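Progress report to the Wirkier fund, 8 Apr 2021
Skellwood School Robotics Club

First of all, thank you again for your patience over the winter. We had hoped to write in November, but the club was meeting in dribs and drabs then and there was precious little to tell you. I'm very glad to say things have picked up nicely!

Of the £3,953 you awarded us, over 80 per cent is now spent, mostly on the bench, cabling and spare gripper parts from Ackermann. The students have chosen sorting into a tray as their task for the Dilton contest - it sounds simple, and they would be the first to tell you how wrong they were about that.
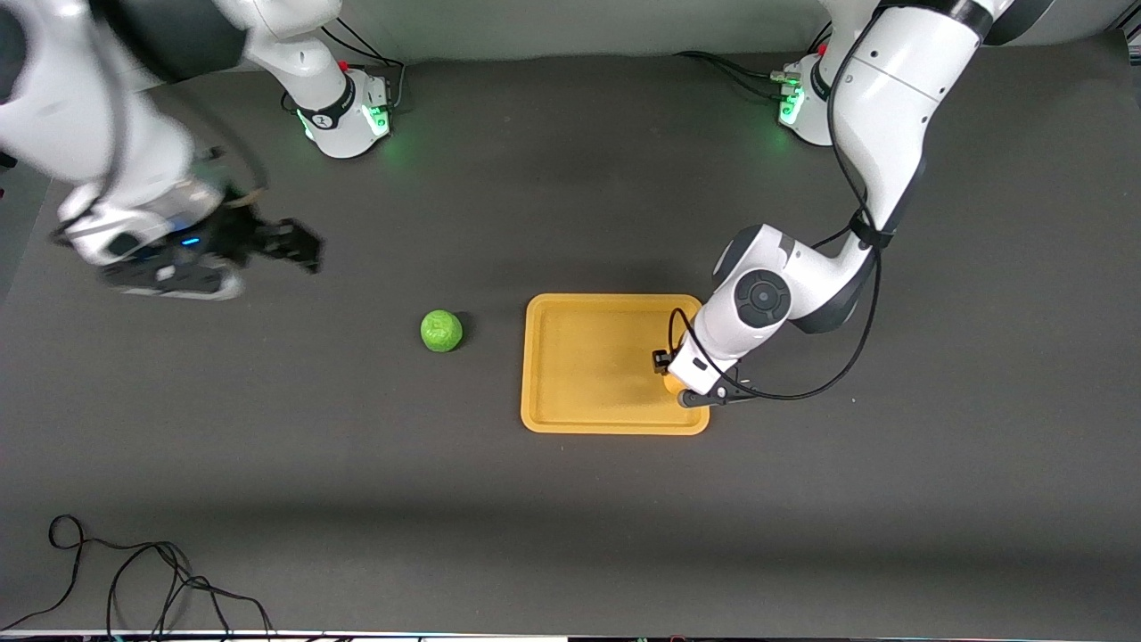
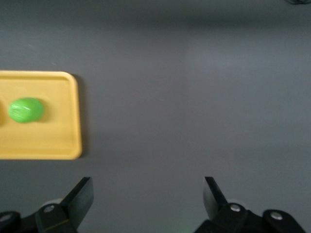
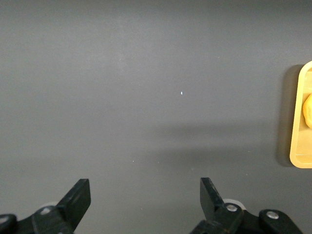
They have logged 106 practice runs so far this term, of which 33 went from start to finish with no help from anyone. The older ones write the code and the younger ones keep the log book (very neatly, I must say), and lately they have begun swapping over, which was their own idea and has done wonders for the quieter members.

What we still need is time with two arms working together, as the timing goes astray when both head for the same spot. We would like to carry the remaining money over into next term, if you are happy with that, and put it towards the Dilton entry fee and the minibus.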